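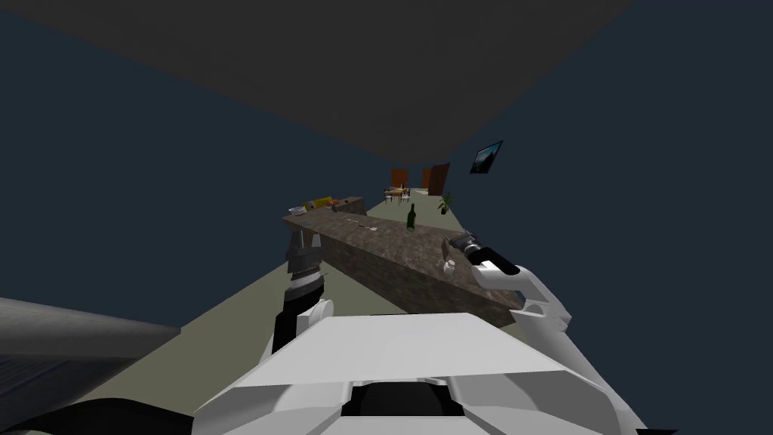 *The Clunura kitchen from the robot's own viewpoint, green bottle on the counter between the two grippers.*

## News from the planning corner

It has been a long and mostly happy July for those of us on the Clunura side of the house, and I promised Noelia Valcárcel I would write something up before everyone disappears on vacation, so get yourself a coffee and settle in.

The big item is that the new arm planner is finally merged! Many of you will remember the old one, which planned each arm by itself and then checked afterward whether the two were going to bump into each other. It served us well, but every time a bottle stood between the arms it would think for ages and then hand back a path that went up and over like somebody climbing a fence. Miłosz Żak rewrote the whole middle part of it (twice, poor man) so that both arms are now planned together, and on our kitchen set it gets a usable path inside 800 milliseconds in 83 of the test starts that used to time out. He would like me to add that the collision margins are still too generous near the countertop, and that he knows.
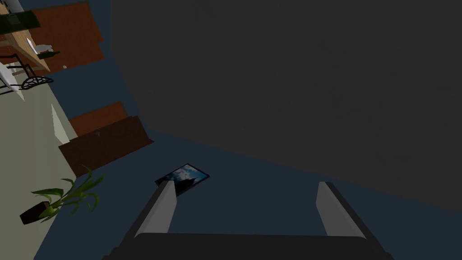
Perception has had more trouble, and most of it comes from the wrist view. The head view gives the detector a whole room to reason about, while the wrist view gives it a thin slice of one, and our labels were written with the head view in mind. Take a moment like this one, with the fingers spread wide and a little picture of blue sky and white clouds showing just past the tips. The detector was quite ready to offer that picture to the planner as something to pick up, and the planner, being polite, was quite ready to accept. Visitación Quintana has added a check that compares each wrist detection against what the head view last believed, and she throws out anything that can't be matched within 40 milliseconds. It's a blunt tool, but our runs are a good deal calmer for it.

She is also collecting odd detections in a shared folder called Bustance, and she would dearly love yours, even if you think they're too silly to send. Please include the planner log along with the view, as she can't do very much

with one and not the other. 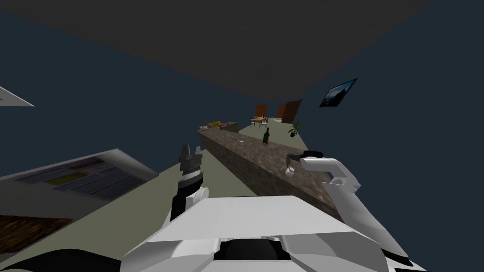
The log viewer, by the way, now scrubs both arms on the same timeline, which Gerardo Gatchalian did over a couple of evenings after hearing me complain at lunch. You'll need to update to version 2 and clear your old settings, or the left arm plays back at the wrong speed. Next up is cup handling, where small things close to the body still send the elbow into some very strange places, and Iker Lorente has kindly agreed to look at the cost terms with us. If you have opinions about elbows, come and find us in the afternoon, when the overnight results have been sorted.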